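Section 9: Setting Up Night Mode

Night Mode is our favorite part of the Curkex dimmer, and it takes only a few minutes to set up!

1. Press and hold the dial until the ring blinks twice.
2. Turn the dial left until the room is as dim as you'd like (go lower than you think, your eyes will catch up).
3. Press once to save.

Note: The dimmer keeps the saved level after a power cut, so you won't have to do this again.

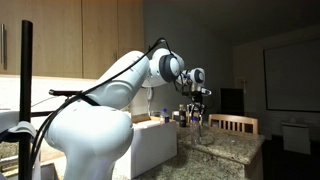 Kitchen at a low light level.

4. To set a start time, tap the dial three times, then turn it. Each click moves the time by 15 minutes.
5. Tap once more to finish. The ring glows softly and you're all set!

Caution: Do not use Night Mode with bulbs marked "non-dimmable." If the lights flicker or buzz, switch off at the breaker and see error code 403 in Section 12.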